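Setting Up a Cue Sheet for a Small Touring Play

Print this page | E-mail this page

A cue sheet is the written record of every change in light, sound and moving scenery during a performance, in the order the changes happen. On a tour it is also the thing that gets handed to a house operator who has never seen the show. This page covers how to build one from a marked script, how to number it, and how to adapt it between venues. The worked numbers come from the Hastari production that opened at the Prirnow Studio, a two-act piece with 242 cues in its final version.

Before you start

You need the final or near-final script, printed on one side only. You need the ground plan, the lighting plan and the sound list. You also need a spreadsheet or a ruled pad; either works, and the columns are the same.

Do not start from the designer's list alone. Designers' lists are sorted by department and usually leave out the line or move that triggers the cue. The script is the only document that holds everything in running order.

If the script is still changing, wait until the end of the third week of rehearsal. Work done earlier than that mostly gets thrown away.

Step 1. Mark the script

Read through the script with a pencil and a ruler. Each time something changes, draw a line from the exact word or action to the margin that faces the blank page. Write the department letter at the end of the line: L for light, S for sound, F for fly, D for deck.

Mark the word itself, not the sentence. "On the line about the harbor" is no use to an operator when the line lasts twelve seconds. If the cue falls on a move, write the move as the operator will see it from the booth: "Clerk's hand leaves door handle." Avoid anything that depends on the actor's intention or mood.

Where a cue falls in a silence, write down the last spoken word before it and the approximate count. Check the count in the next run.

Step 2. Number the cues

Each department has its own run of numbers. Light cues start at 1, sound cues start at 1, and so on. Some stage managers use letters for sound to keep it from being confused with light over the headset. This is fine up to the end of the alphabet and awkward after that. For a show of any size, use numbers for light and start sound at 300. Hastari ended on sound cue 335, and the gap between the two ranges meant that no light number was ever repeated as a sound number.

Leave room. Number in steps of one, but accept point numbers (14.5, 14.7) for additions. Do not renumber during technical rehearsal. Renumbering changes the board, the script, the deck list and the fly list together, and one of the four will be missed. If the numbers must be cleaned up, do it once, between the last preview and the first touring date, with all four documents on the same table.

Step 3. Lay out the sheet

Use these columns, left to right:

Cue number
Page
Standby point
Go point
What happens
Time
Notes

"Time" is the length of the change in seconds, not the running time of the show. Running time goes in the notes, and only at the top of each scene.

The standby point should be half a page ahead of the go point in dialogue, or some 16 seconds ahead in a silent sequence. Less than this and a new operator will be late. Much more and the operator's attention drifts, especially in a long act.

Keep "What happens" to one short phrase. "Fade to night, window stays" is enough. The operator does not need to know which units are in the state. That belongs in the lighting paperwork.

Step 4. Group the cues

Any cues that go together on one word should be grouped and called as one. Draw a bracket down the left edge of the sheet and write the full call beside it: "Lights 41, Sound 318 – go."

Watch for chains. A chain is a run of cues where each is triggered by the one before. These should be written as a block with no page break. If the block will not fit on what is left of the page, leave the space blank and start it at the top of the next one. The second act of Hastari opens with a chain that covers a train arriving, a door, a change of daylight and a bell. It was split over two pages in the first draft of the sheet and the bell was missed in both dress runs.

Follow-on cues that the board triggers by itself still get a line on the sheet. Mark them "auto" in the standby column. If the board is changed for a touring date and the auto-follow is lost, the caller will need to take the cue by hand.
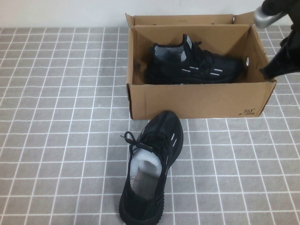 How far ahead should the sheet go to the next venue?

Send it two weeks ahead, together with the lighting plan and the sound list. A house crew can prepare the board from a good sheet in an afternoon, but questions about missing dimmers or a short fly floor take longer to settle. If the sheet changes after it has been sent, send the changed pages only, each with a revision letter in the top corner.

Step 5. Test the sheet

Run the sheet with no actors. Have one person read the lines at speed and jump from cue to cue while the caller works from the sheet alone, with the script closed. Any place where the caller has to open the script is a fault in the sheet. Mark it and move on.

Do this again with a person who has not seen the show. This second test finds a different kind of fault, mostly names. The rehearsal room will have its own words for parts of the set. At Prirnow the rear platform was known as "the shelf" for five weeks, and the sheet said "the shelf" in nine places. It says "rear platform" now.

Last, run it in real time with the cast. Change the sheet in pencil during the run. Type up the changes the same evening.

Step 6. Adapt it for touring

Make one master sheet and one copy for each venue. The master does not change except when the show itself changes. Venue copies carry everything local.

The usual local changes are as follows.

Fly cues become deck cues, or are cut. Where a venue has no fly tower, write the replacement action on the same line and keep the F number. Keeping the number stops the rest of the list from shifting.

Light times get longer or shorter. A five-second fade on modern units looks different on older ones, which hold a glow at the low end. Set the time by eye at the venue and write it on the venue copy only.

Sightlines from the booth change. Any visual cue must be checked from the actual calling position. At Irnano the booth sits under a deep balcony, and the top of the staircase cannot be seen from it. Four visual cues on the staircase were moved to the last word spoken before each move. Where no word is near enough, ask for a monitor or give the cue to a deck hand with a headset.

Entrances may swap sides. If the venue has no crossover behind the set, deck cues marked stage left may have to be done from stage right. Go through the "What happens" column line by line with the ground plan open.

Step 7. Write the cover page

The cover page holds the facts an operator needs before the first standby:

Title, company and version letter of the sheet
Running time of each act, with the intermission length
Total cues by department
Headset channels
Preset state for light, sound and deck
Which cue clears the house
What to do on a show stop

For the show stop, give the words as they will be spoken, the light state that follows and who makes the announcement. Do not refer the reader to another document. The company's safety paperwork may be more complete, but it will be in a folder in the office.

The preset list should be in walking order. Start at the booth door, go down to the stage, cross once, and come back. A preset list sorted by department sends people past the same table three times.

Common faults

Page numbers that do not match. This happens when the script is reprinted with different margins. Use the scene number as well as the page, and state on the cover which printing the pages refer to.

Go points on a word that is spoken twice. Write the words on either side of it.

Two versions in use. Print each new version on a different color of paper and collect the old one by hand. E-mail does not collect anything.

Too much in the notes column. Notes written in rehearsal to explain a decision should come out before the sheet travels. If a note would not change what the operator does, delete it.

Missing curtain call. The call has cues like any other part of the show and needs standbys. Include the house lights and the exit music as numbered cues.

A note on software

Several programs will build a sheet from a tagged script. Leemans used one for its spring tour and printed from it at each venue. The output is clean and the numbering is safe, but the grouping in Step 4 still has to be done by hand, and page breaks need to be checked each time. If the program stores the sheet online, export a full copy before travel and carry two printed sets – one with the caller, one in the prompt desk case.

Hand-drawn sheets remain common in smaller companies and there is no reason to change a system that is readable. Use black ink. Blue is hard to read under a blue running light, and red is worse under red.

Storing the sheet after the run

Keep the master, the last venue copy and the marked script together. The venue copies for other dates can be kept as scans. Write the version letter and the month of the last performance on the outside. If the production is revived, begin from the master, and use the venue copies only if the show is going back to that house.

Related pages

How to mark out a rehearsal floor
Reading a ground plan
Headset calls and standard wording
Props tables: layout and labels
Get-in schedules for one-night stands
Writing a show report

Print this page | E-mail this page

Contact | Copyright Prirnow Stage Notes | Back to top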